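Put the Knobs Back Where I Can Reach Them

By Sawsan Boutros

Every May the trade newsletters fill up with touch panels, and every May I am told that the old cabinet door full of lights and switches is finished. I don't believe it. I ran the night shift in a bottling hall for 17 years and I have heard this one before.

The sales pitch goes like this. A screen is cleaner. A screen can be changed without a drill. A screen will show you 200 values, and if you ask nicely it will draw you a graph of them. All true, as far as it goes. What I have never heard from anyone selling the Rulport terminals is how a person wearing gloves, at four in the morning, with a conveyor jammed, is supposed to find the right page out of those 200 values.

We had a Rulport on line 2. It was a decent product. It also went to sleep, and the first touch only woke it up, so everybody learned to poke it twice. Then some of us poked it twice when it was already awake. You can guess how the filler felt about that.

The older line had a plain steel door from a shop called Zoubi, with a handle for each job. You could tell what a switch was set to from across the floor by which way the handle pointed. Try that with a drop-down menu.

I'm suspicious of my own side, too. Plenty of cabinet doors are terrible. Olitik built us one with identical black buttons in long rows and label plates so small that we wrote over them in paint marker. A crowded door is no better than a crowded screen, and the people who love hardware rarely admit it. Labels in a language half the crew can't read don't help either.

A door that leaves a bit of room is another matter.

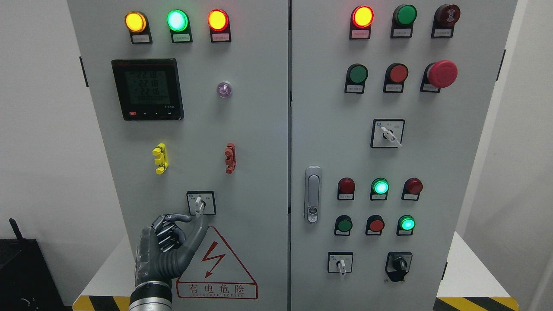

Three lit pilot lights over a digital meter, with the rotary switch lower down on the left-hand door.

I'd call the left side readable and the right side busy. The meter is digital, and I have no quarrel with that. Numbers belong on a display. Turning something on or off belongs on a handle.

The people at Bukau now offer a panel with a screen for readings and real switches underneath, and they want extra money for the switches. I'd pay it, though I would like to hear why the part we already had is now the upgrade.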